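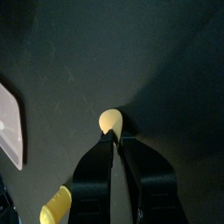

*Diap. 1. Punto de anclaje: pieza amarilla clara en forma de gota y dos correas negras con costuras.*

Notas del ponente: Irfan Bajwa. Sesión Cevix, «Orden sobre fondo oscuro».

- Abrir con el anclaje. La pared es gris carbón y mate, con roces diagonales. Señalar los roces antes de hablar de la pieza.
- El contraste lo pone el color claro. Las correas casi se pierden hacia la derecha, donde la pared oscurece.
- Dato de inventario de Humwood: 564 referencias, todas con color asignado. No entrar en la codificación; está en el anexo.

Pasar a la superficie de trabajo. Pausa de 2 segundos.
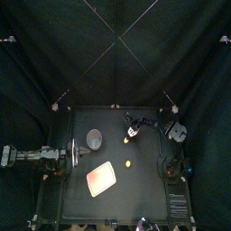 *Diap. 2. Tablero negro: vaso, bandeja y dos objetos amarillos pequeños.*

- Tablero cuadrado. La bandeja tiene borde blanco crema y esquinas redondeadas, con el centro entre rosa y salmón. Está colocada en ligera diagonal.
- Preguntar a la sala dónde iría cada objeto amarillo: vaso o bandeja. Recoger respuestas a mano alzada.
- Criterio Usmani: primero se fija el recipiente, después el contenido. En Borcombe se aplicó al revés en noviembre y hubo que repetir el etiquetado.

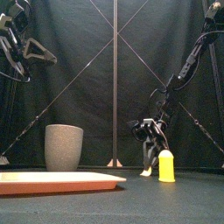 *Diap. 3. Vaso gris de textura moteada, bandeja y cilindro amarillo de extremo redondeado.*

- Desde este ángulo se aprecia la forma: cilindro corto, en pie, algo brillante. El vaso es mate y se ensancha hacia la boca.
- Comparar acabados: brillo frente a mate. Enlazar con la tabla de materiales.
- Si falta tiempo, saltar la tabla e ir a preguntas.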